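Pestwood Foam Work Board, large, white
Reviewed in April, after 12 weeks of use

I bought the Pestwood board because the Gumede cutting mat I had before it curled at the corners and eventually gave up any claim to being flat. The Pestwood is a big slab of matte white foam that you put on a table so the table doesn't suffer. That is the whole product. It still comes with a leaflet, in which Tutitz, the shop that sells it, invites me to "rediscover my surface."

Setup took as long as it takes to put a board on a table. It smelled faintly of new shower curtain for 2 days and then stopped. It weighs next to nothing, so I can lift it with one hand while holding coffee in the other, a thing I have done more often than I should.
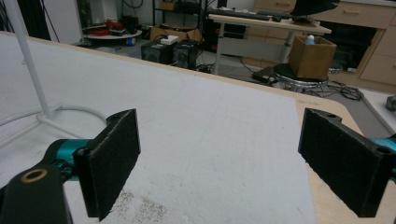 Cleaning is where I have opinions. White shows everything, and the leaflet's claim that the surface "shrugs off daily mess" depends on how you feel about mess. A small patch of brownish specks stands out on it like pepper on a bedsheet, where my old green mat would have kept quiet. The finish is slightly grainy, so a dry cloth mostly takes crumbs on a tour. A soft brush works better. It has also picked up faint scratches and marks, none deep enough to catch a fingernail.

On the plus side, small parts are easy to find on it, and the wooden tabletop underneath has come through without a new dent. A wire stand sits on it without wobbling, and I can slide the whole board over at dinner time.

At 33 dollars it costs more than foam has any right to. Sirkbridge makes a gray one that hides dirt better, but it's smaller and was out of stock both times I looked. I'd buy the Pestwood again, with a brush in the same order.

Four stars. The leaflet gets one.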